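Lulside talk - speaker notes, v4
(20 min slot, leave 4 for questions. Laptop on the left of the stage, clicker is flaky, so stay near it)

Open
Skip the bio. Say hi, say which group, move on.
Start with the question: how much of a two-arm demo set is any use for training? Ask for hands. Wait. People always guess high.
Our answer, first version: less than we thought. Second version: depends where you cut.

Slide 2 - what we had
1718 demos, all two-arm, all teleop, tabletop jobs. Collected under Flasel between spring and November.
Same table, two arms, fixed camera plus wrist cameras. Objects get moved and swapped between runs.
Don't get stuck on hardware here. Someone will ask about the rail, answer at the end.
Point to make: every demo was marked good or bad as a whole. One label per demo. That's how we did it for months.

Slide 3 - why whole-demo labels hurt
A demo has a nice approach, nice grasp, then the operator fumbles the handoff and saves it. Good or bad?
We said good, because the task got done. So the policy learned the fumble too.
Or the other way - one clumsy release at the end, and we threw out a perfectly fine first half.
PAUSE here. Last time I ran through this and lost the room.

Slide 4 - the idea
Cut each demo at contact changes. Gripper touches something, lets go of something, the other arm takes over. Each piece gets its own score.
We call the tool Danladi. (Say it slowly, last time somebody wrote down something else.)
Score has two parts: how smooth the motion is, and how well the piece agrees with other pieces that start from a similar state.
No human in the loop for scoring. Humans only checked a sample afterward.
Pieces with a low score are kept but get a small weight. We tried deleting them. Worse. Come back to this on slide 7.

Slide 5 - soft and awkward things
This is the part people like, dont rush it.
Rigid blocks are easy, contact is clean, the cut falls in the right place.
Hands and wearables are not. Rubber fingers give, a strap bends, a glove has no fixed shape at all. Contact comes on slowly, so the force signal has no sharp edge.
First try: fixed force threshold. Cuts all over the place. One short grasp came out as 8 pieces, which is silly.
Second try: threshold on change in gripper width plus force, over a short window. Much better on hands, still poor on gloves.
Be upfront about gloves. We don't have it.

Slide 6 - two arms at once
Both arms near contact at the same time = the hard case.
If you cut on either arm you get slivers. If you cut only when both agree you get huge chunks.
What we do: one arm is the lead for each stretch, picked by which gripper moved last. The other arm's contacts are written down but don't cut.
Yes it's a hack. Works okay. Somebody from the audience will have a better idea, take it.
Known failure: when the operator parks both arms and thinks. Lead flips back and forth. We smooth it now, but you loose some real switches.

Slide 7 - result
Same policy, same training time, only the weights changed.
Whole-demo labels vs piece weights. Piece weights win on the handoff jobs, clearly. On plain pick and place, no real difference. Show both bars, do NOT skip the boring one.
Deleting low pieces: drops on everything with two arms. My guess is the recoveries sit in there, and the policy needs to see some. It's a guess, say it's a guess.
Repeat runs: 4 seeds. Spread is wide on the wearable jobs. Error bars are on the slide, point at them before somebody else does.

Slide 8 - cost
Scoring the full set takes around 2 hours on one machine. Labeling by hand was weeks.
The checking sample still needs a person. Budget for that.

Slide 9 - what doesn't work
Gloves (again).
Anything where nothing touches for a long time, like hovering to line up. Comes out as one big piece with one score, same problem we started with.
A new table layout shifts the agreement score, you need a fair few demos before it settles.
Smoothness punishes careful slow operators a little. Fix is in, not tested enough to claim.

Slide 10 - next
Moving it over to the Lomunach data. Different grippers, so the width signal needs redoing.
Want to try cutting on the image alone, no force. Early, nothing to show, dont promise a date.
Code: say "when it's cleaned up" and leave it there.

If short on time: drop 8, cut 6 down to the lead arm bit. Never drop 9.

Likely questions
- Why not learn the cuts? Tried a small model, it learned the operator's habits. Could be more data fixes it.
- Does it need force sensing? Right now yes.
- One arm only? Works, gains are small.
- Rail? Both arms are anchored to it along the front edge of the table. That's all, go to the next question.
- Why mannequin hands? They give under the gripper and they have fingers to catch on. Good stress case for the cuts.

Last slide stays up during questions, setup photo, no text on it.
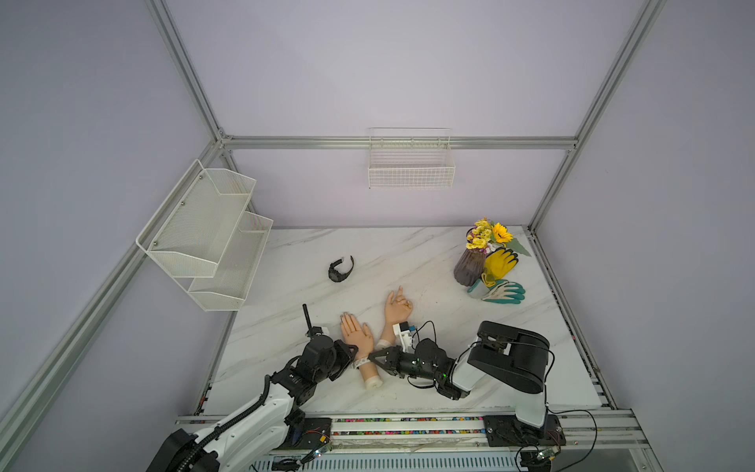 Setup for the hands and wearables jobs, both grippers at the mannequin hands, watch and gloves farther back.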